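Student robot team takes on old office computers

Members of the Menzies College robotics club are teaching an arm to strip retired desktop computers for parts
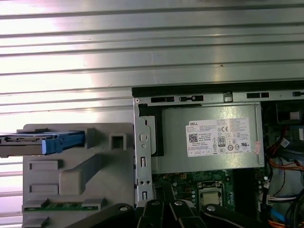

The arm's gripper over an open Dell desktop, with the drive cage alongside. Photo: Menzies College

A college robotics club has reached the final of a regional student competition with a robot arm that helps take apart old desktop computers.

The team from Menzies College will compete in the Rukport Challenge in September, where entries are judged on how well they handle a repair or recycling job. Teams are given a time slot, a bench and a computer they have not worked on before.

The Menzies entry, named Polier, has been built over two terms in the college's engineering workshop. It uses a small camera near the gripper to find parts inside the case. The students are working through the job in stages, starting with drives and cables and moving on to the power supply.

Team captain Struan Moncrieff, a second-year student, said cables had caused more trouble than anything else.

"A drive is a solid block and it sits where you expect it to sit," he said. "Wires are different in every machine, even when it's the same model. We spent most of the spring term on one connector."

The club has recorded 978 practice runs so far, with a student guiding the arm by hand controls. The recordings are used to train the software that will run it in the final. Nighat Tarar, who looks after that side of the project, said the team hoped to pass 1,385 before the summer break.

"We were getting the same mistakes over and over, so we went back and recorded the bits it was bad at," she said. "It's slow work. You do the same thing for an hour and then swap."

Five students make up the competition team, and other club members help with practice sessions after lessons on Monday. Some parts of the job are still done by hand. Screws are taken out before the arm starts, and the rules allow this as long as it is declared on the entry form.

The project has cost £788, not counting the arm itself, which was already in the workshop. Most of the money went on replacement gripper fingers and a stronger bench mount. Local firm Nindow paid for the mount and will also cover travel to the final.

Catriona Mackay, who teaches engineering at the college, said the students had chosen the task themselves.

"They wanted something with real objects in it," she said. "I suggested sorting boxes and that idea lasted one meeting."

Parts that still work after practice will be kept for the college's computing courses – the rest will go for recycling.

The workshop will be open to visitors from 4pm on the last Monday of term. Anyone wishing to attend should contact Sheila Stockdale at the college office.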